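4.2 Scene generation and the planning interface

The scenes used for training and for testing are produced by the same generator, which we call Skendine. It takes as input a room template, a list of object meshes and a random seed, and it returns a scene description that can be loaded both by the renderer and by the collision checker. Earlier versions of our software kept two separate descriptions, one for images and one for planning, and small differences between them caused errors which were hard to find. In one case the tabletop of the collision model was 5 mm lower than the rendered one, and the planner accepted grasps that passed through the surface. After this experience we decided that all modules must read from a single file.

A room is built in three stages. First, the walls and the floor are selected and each receives a material. Second, the furniture is placed and its support surfaces are computed. Third, the small objects are dropped one after another on the support surface from a low height, and the physics engine runs until every body is at rest. If an object falls to the floor, it is removed and the stage is repeated with a new position. We generated 1000 scenes in this way, and 900 of them were used for training the perception module. The others were kept for the tests reported in Section 5.

Materials are sampled independently from geometry. This choice gives combinations which a decorator would probably avoid, but it is useful for our purpose. A wall with strong regular lines is difficult for the depth estimator, which tends to attach the edges of thin objects to the lines behind them. Lamp poles, table legs and hanging strands are the most affected. We did not remove such scenes from the set, and we did not give them a special weight.

4.3 From segmentation to an ordered plan

The perception module, Nel, receives one color image and returns a set of instance masks with a class label and a confidence value for each. The masks are passed to the planner Ziltska together with the estimated camera pose. For each mask the planner fits a simple shape (box, cylinder or cone) and builds a graph of occlusions. A node in this graph is an object, and a directed edge from A to B means that A hides a part of B from the camera. The graph is rebuilt after every executed step — we found that updating it in place saved very little time and made debugging much slower.

The order of removal is obtained from this graph by a search with a cost for each move. The cost has two terms. The first one is the expected path length of the arm. The second one is a penalty for handling an object whose hidden side is unknown, and it grows with the part of the fitted shape that is supported by no visible pixel. Without the second term, the planner often chose to pull a half-hidden object from behind a large one, and the collision checker had no reason to refuse, as the hidden part did not exist in its model.

Large objects with a wide upper part need a special treatment. A lamp with a flared shade is the typical case (Figure 4). Its contact area with the table is small, but the shade hides a large region of the image, including the places where other objects touch the surface. A single fitted cylinder gives a footprint much bigger than the true one, and then the planner reports that no free space is left near the lamp. We therefore split such objects into 2 parts, shade and base, joined by a rigid link. Both parts are used for collision, but only the base is used for computing the occupied area of the table.

Objects that extend beyond the border of the table are a second difficult case. The support test of Ziltska assumed at first that the center of an object lies above a support surface. For a strand with pendants hanging past the edge this is false, and the planner discarded the object as an error of perception. In the present version, the class list contains a flag for flexible and hanging items, and the flagged items are kept in the graph as obstacles. They are never selected as grasp targets.

Figure 4. Tabletop scene generated with Skendine, with a large lampshade in front of other objects and a beaded ornament hanging past the table edge.

All scene files can be inspected in Dendetex, a small viewer written by the second author, which shows the masks, the fitted shapes and the graph side by side. The viewer reads the log of the planner directly, so a failed run can be replayed step by step without starting the simulator.

Acknowledgment for this part of the work is due to Sadia Jatoi, who wrote the first collision exporter, and to Qistina Nair for checking the class labels.

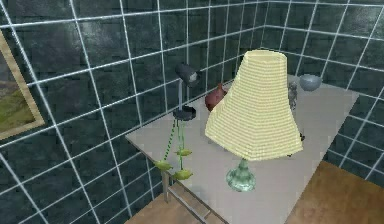
The limits of this approach come mainly from the single view. When the contact point of an object is hidden, its position on the table is inferred from the class prior only, and the error can be larger than the opening of the gripper. A second view would reduce this error, but it requires a change in the cost function that we leave for future work.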